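Section 4: Your first proper chore (the message board)

Right, so the arms are bolted down and they wave at you when you switch them on. Lovely! Now you'll want to know what they can do round the house, and my answer in this guide is the same one I gave when I set up my own pair in March: a bit, slowly, with you in the room. Folding a fitted sheet, no. Leaving a note on the family whiteboard, well, let's have a go.

I use the Hakinby table kit with the Lallari pen routine, version 4. Older versions will run, but they press too hard and you'll go through pens like nobody's business.

1. Put the board on the table where both grippers can get to it. Fully in reach, please, or the arm stretches for the last word and squashes it.

2. Lay your pens out with gaps between them. Mine struggle when two are touching.

3. Take away anything tall from between the arms. Small blocks and bits left near the walls are fine, I leave mine there all the time.

4. Set the grip to 80 on the slider. (If the pen twists, nudge it up a touch. If the barrel creaks, stop!)

5. Type your message. Short words first. The memory takes 2250 characters, though goodness knows what size of board you'd need for that.

6. Press Start and keep your hands out until both arms are parked.

Note: check the purple cables before each run. They should hang in an easy loop with enough slack for the wrist to turn all the way.

Caution: never reach in to straighten the board halfway through. Press Pause, count to five, then move it. If code 2855 comes up, the arm has lost its place and you'll have to go back to step 1, sorry.

So, is it a chore done? Half of one, I'd say. Choosing the words is still your job, and so is wiping the board if you don't like the handwriting. I'd trust mine with a shopping list, but I wouldn't go and have a bath while they wrote it. Wiping has its own routine, which is in Section 5 along with the drying-up trials.
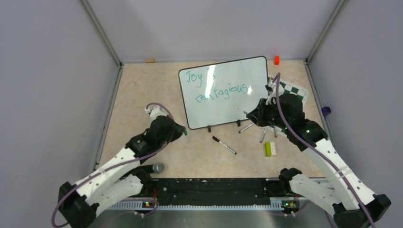
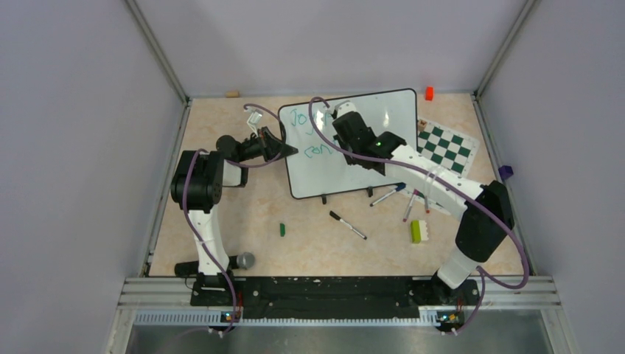 Fig. 4a and 4b: Both arms at the whiteboard, with teal lettering on it and spare markers on the table.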